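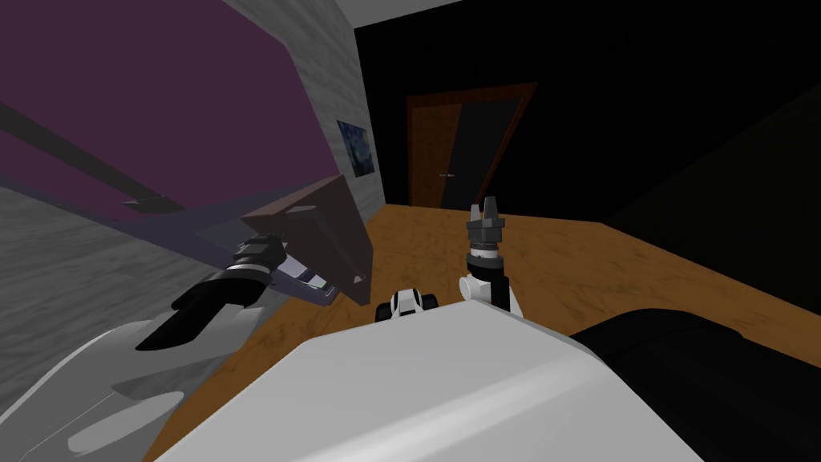
Draft season, or how I stopped heating the yard

September 17, 2019

Every year I tell myself I'm going to do the weatherizing in September while it's still nice enough to have the doors open, and every year I end up doing it in a hat with cold fingers and a caulk gun that won't squeeze. Well, this year I started on time! So I'm writing it all down while it's fresh, partly for you and partly for me, seeing as I can never remember which weatherstripping I bought.

Our house is an old two-story over in Heywood with a crawl space, a chimney we don't use and windows that rattle when a truck goes by. We rented for ages before this, so I came into it knowing zip. Most of what follows I learned by doing it wrong first.

Finding the leaks

Wait for a windy day. Shut all the windows, turn off anything that blows air, and walk around the house with a damp hand held near the edges of things. The back of your hand feels a draft much better than your palm does. People will tell you to use a candle, and it works, but I set fire to the corner of a café curtain that way, so I use a stick of incense now and keep it well clear of fabric. Watch the smoke. If it goes straight up you're fine. If it leans over, you've got a leak.

Don't only do the windows. My worst ones were the attic hatch, the hole where the pipe goes through under the kitchen sink, and the outlet covers on the north wall. I put blue painter's tape on each spot as I find it and write a W on the tape for window stuff, C for caulk, F for foam. It looks like the house has a rash for a week or so, but then you can buy everything in one trip.

Windows

Check that they're locked. I know, I know. But a sash window that's closed and not locked can sit open just enough at the middle to let in a ribbon of cold air, and turning the latch pulls the two halves together. I went a whole winter with the bathroom one unlocked.

For the ones that rattle I use the squishy rope caulk you press in with your thumb. It's ugly, it's cheap and it peels off in spring. Warm it in your pocket before you start or it snaps. Don't leave it on for years, though, because it goes hard and takes the paint with it when it finally comes off (ask me about the landing window).

The plastic film kits are good too, on windows you don't need to open. Wipe the trim with rubbing alcohol first and let it dry all the way, otherwise the tape lets go the first cold night and you wake up to a crackling noise. When you shrink it with the hair dryer, start at the corners and work in, and keep the dryer moving. I've melted a hole in one by stopping to answer the phone.

Doors

The paper test is my favorite thing. Shut the door on a sheet of paper and try to pull it out. If it slides right out, the weatherstripping there isn't doing a thing. Go all the way around, top and hinge side too.

I've tried the stick-on foam and the V-shaped kind, and I like the V kind better for doors that get used a lot. The foam squashes flat by February. For a closet door or the one to the basement stairs, foam's fine. Whichever you get, cut it a little long and trim it, and don't stretch it as you stick it down or it'll creep back and leave a gap at the end. 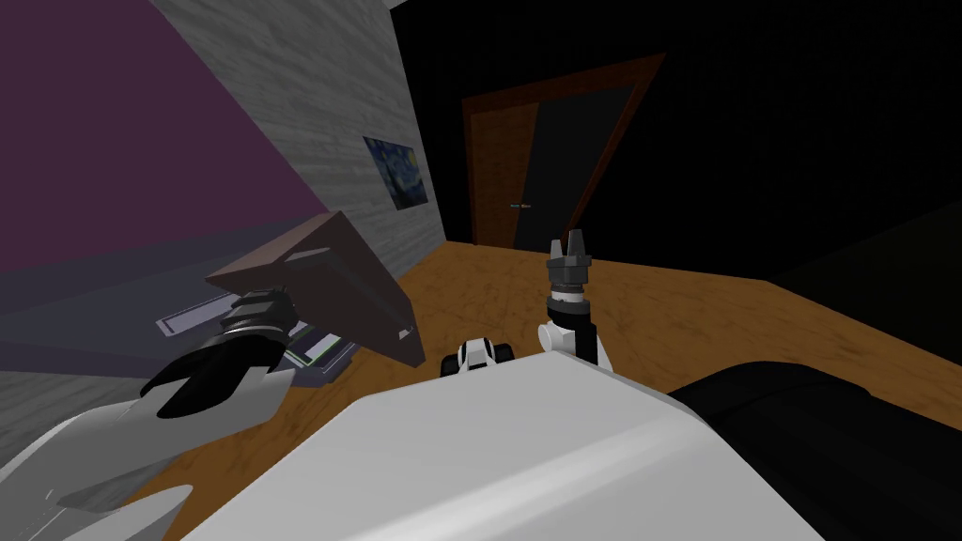 For the gap under the door, try a sweep before you go buying a new threshold. I bought a Sulance brush sweep for the back door and it took me two tries to get it on straight, mostly because I measured with the door open and our floor has a hump. Measure it closed! Then open it slowly through the whole swing and see where it drags, and set the height for the highest bit of floor. A brush gives you more forgiveness than a rubber blade if your floors wander like ours do.

And if you don't want to screw anything into a door (renters, hello), sew a tube out of an old pair of jeans legs and fill it with rice or cat litter. Double up the fabric. Rice if you have no mice, litter if you do.

Outlets and switches

Little foam gaskets go behind the cover plates on outside walls. Turn off the power at the breaker, take off the plate, pop the gasket over, put the plate back. It's maybe the easiest job in the house, and it's a nice one to do with a podcast on. I got the Tendora pack from the hardware store, and it had some for switches mixed in with the outlet ones, so look before you start and don't do what I did and use up the wrong ones with the middle cut out.

The attic hatch

This was the big one for us. Ours was a bare sheet of wood sitting on a bit of molding, and on a windy night it would actually lift and drop again, thunk, right over the bed. I glued rigid foam board to the upper side, ran weatherstripping around the ledge where it sits, and added two hook-and-eye latches to pull it down snug. No more thunk. Wear a mask and long sleeves up there if you've got the old itchy insulation, and take a flashlight even if there's a bulb.

If your ceiling has the older kind of recessed lights, leave them alone until somebody who knows has looked at them. Some of them can't have insulation near them, and it's not something to guess about.

The chimney

We paid Eduard Jurčo to look at ours, and he said the flue was sound but the damper hadn't closed properly in years. He sold us on a wool plug thing on a handle that you push up into the throat of the fireplace. I was skeptical and it's the best money I've spent on this house. Tie something bright to the handle so it hangs down where you can see it. You do not want to light a fire with that up there.

Caulk, which I used to hate

Cut the tip smaller than you think. Smaller than that. Pull the gun along at a steady pace, smooth it once with a wet finger and then leave it alone. The going-back-over-it is what makes it look terrible. I keep a bowl of water with a drop of dish soap and an old T-shirt next to me, and I do the back of the closet first to get my hand in.

Outside, do it on a dry day and read the tube for the temperature it wants. Leave the little weep holes at the bottom of storm windows open. They look like a leak but they're there to let water out, and I sealed every one of ours the first year and got puddles on the sills.

What it cost

The whole lot came to less than 200 dollars, and 100 of that was the chimney plug and the foam board together. I had a quote from Waltberg for new windows throughout and I won't tell you the number, but I did need to sit down. We may still do the front two some day, they're pretty far gone. For now the rope caulk is holding.

One more thing and then I've got to go pick up more V-strip. If you have a furnace or water heater that burns gas, or a wood stove, make sure your carbon monoxide alarms work before you go tightening everything up. Change the batteries while you've got the ladder out. And leave the bathroom fan and the dryer vent clear. Those are holes you want, and the bathroom will be covered in mildew by spring if you get carried away.

Next on my list is the crawl space, which I've been putting off on account of the spiders. If you've done yours and found a kind of knee pad that doesn't slide down, please tell me in the comments!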